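How to start an evening wind-down journal (and still be writing in it by spring)

I have begun more journals than I care to admit. There was a leather one with a ribbon, a guided one with a prompt for every morning, and one from the year I decided to write three full pages before breakfast and lasted until the middle of February. The one that stuck is the dullest of the lot: a plain Cendby notebook, a biro, and a few lines before bed. I love it! My last count, done for this page, came to 1,454 entries, and plenty of those are a single sentence.

If your head gets noisy at night, this might suit you as well as it suits me.

What you need

A notebook you aren't precious about. Mine is small enough to lie open on the bedside table. Any pen that works. A lamp you can reach without getting up. I'd leave the phone in another room, but if you must type, switch off the notifications first.

Step 1: Pick a time that already exists

Don't invent a new slot in your day. Tie the writing to something you do every night anyway, such as brushing your teeth or locking the back door. I write straight after filling my water glass. Mine tends to fall at 10.15 pm, though on bad nights it has been well past midnight and I still count it.

Step 2: Empty your pockets

Start with a list, no full sentences needed. Put down whatever is rattling about: the dentist, the odd thing your sister said on the phone, the bread you forgot. Give it 5 minutes and stop when they're up, even if you're halfway through a word. I find the list gets shorter after the first fortnight, and the things on it get more truthful.

Step 3: Circle one

Read back over the list and circle the item that makes your shoulders go up. Just one. Underneath it, write what you're feeling about it, using the plainest word you can find. Cross. Left out. Worried. It's surprising how often I circle the thing I was sure didn't matter – the unanswered message, usually, and hardly ever the big bill.

Step 4: Answer it kindly

Now write a line or two back to yourself, as you would to a friend who had rung you up with the same problem. This felt very silly to me for the first week. I wrote "there, there" four nights running and rolled my eyes at it. Keep going anyway! The tone loosens up, and you start to hear how harshly you'd been talking to yourself during the day. 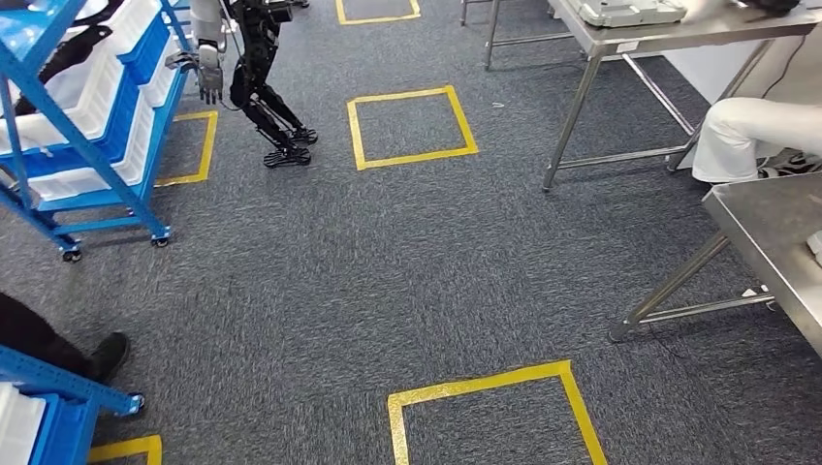

Robot mid-stride

If nothing kind will come, borrow something. I keep a few sentences on the inside cover for those evenings: "You did enough for one day." "This can wait until it's light." "Tired isn't the same as failing." Write your own versions when you're in a good mood, so they're ready when you aren't.

Step 5: Leave a note for the morning

Finish with one small thing for tomorrow. It should be something you could do in your slippers, like ringing the surgery or putting the library books by the door. Then close the notebook and put the pen on top. That little click of the pen going down has become my favourite sound of the day.

When you miss a night

You will. I missed most of one December, what with visitors and a rotten cold. Don't go back and fill in the gaps, and don't write an apology either. Turn to the next clean page and start with the list.

If you find you're skipping often, make it smaller. Do step 2 and nothing else for a while, or only step 5. A friend of mine writes three words a night and has done for years, and she swears by it.

Reading back

I wait until a notebook is full before I read any of it. Mine have 44 leaves, so that gives me a decent stretch to look at. Go through with a cup of tea and mark anything that turns up again and again. In my first one it was Sunday-evening dread, page after page of it, and I had no idea until I saw it in my own handwriting. I moved the ironing and rang my mum at that hour instead, and it helped a great deal.

Some pages will be hard to read. Skip them if you like – they'll keep. And if the same heavy thing is there every night and it isn't shifting, take the notebook along to your GP or a counsellor. Having it written down makes it much easier to start talking.

Next time: what to do with old journals when the shelf is full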